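Subject: Re: [wireck-neighbors] Snacks for the long train ride, and the sleeper question
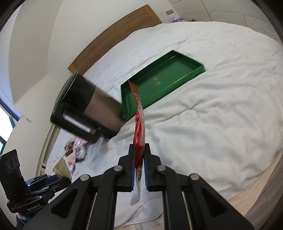

Photo: list member, Carrasco

Hello everyone,

I've been meaning to answer this since Friday, and then the week got away from me the way weeks do in October. I'm quoting the original message first so that those of you on the digest don't have to go digging.

> We are taking the overnight train from Carrasco to Skirkasitz at the
> end of the month, two adults and two kids (seven and ten). It's our
> first time on a sleeper. Is the four-berth cabin worth it over the
> reclining seats? And what do people do about food? The website says
> there is a café car but the hours are vague. Any advice is welcome,
> including the kind that starts with "don't."

First of all, how lovely! I've taken that train more times than I can remember, in both directions, and I still get a little flutter when it pulls out past the grain elevators and the lights start to thin out.

On the cabin: yes, get the cabin. I know it's more money. We paid 81 extra per person the last time we went, and I grumbled about it right up until I was lying flat with the curtain open, watching the moon go by. The reclining seats are fine for one person with a good neck pillow, but with a seven-year-old you'll spend the night being a mattress. Ask for a cabin in the middle of the car if they'll let you choose. The ones at the ends get the door banging all night, and the end nearest the café car gets the smell of coffee at five in the morning (my husband considers this a selling point, so do as you like).

The top berths are narrower than they look in the brochure. The ten-year-old will want one, and should be fine, there's a strap. The ladder hooks on at the window side and you do have to push it down until it clicks.

Now, food. The café car is open when they leave Carrasco, closes sometime after Muredar, and opens again before breakfast, and I've never seen the same hours posted twice. They had soup last spring and it was very good soup. They had run out of it by the time my sister got there. So I'd carry your own supper and treat anything from the café as a bonus.

We bring sandwiches wrapped in wax paper, hard cheese, apples already cut, and a big bag of little wrapped snacks that I hand out one at a time, very slowly, like a miser. A shallow tray is the best thing I ever packed. The fold-down table in the cabin has no lip on it, and there's a long curve after Muredar where everything goes straight onto the floor. Ours travels flat at the bottom of the bag and weighs next to nothing. Crumbs go on it, wrappers go on it, cards go on it, and in the morning you tip the whole business into the trash.

Bring more water than you think you need. The tap in the cabin is for washing only and the sign saying so is quite small.

As for sleeping, mine always dropped off around the pass, up near 3,000 feet, when the train slows down and the rocking gets gentle. Before that there's no point trying, so let them stay up and look out. Bring socks for everybody, the heat comes and goes.

One "don't," as requested – don't check the bag with the pajamas in it. We did that once, and the baggage car stays locked until Skirkasitz.

I have a printed timetable from the summer with all the stops on it if you'd like it, though they may have changed it for the winter. Write me off list and I'll drop it in your mailbox the next time I'm walking the dog down your way.

Have a wonderful trip, and please tell us if they still have the soup!

Warmly,
Your neighbor on the corner lot

_______________________________________________
wireck-neighbors mailing list
To leave the list, send a blank message with "unsubscribe" in the subject line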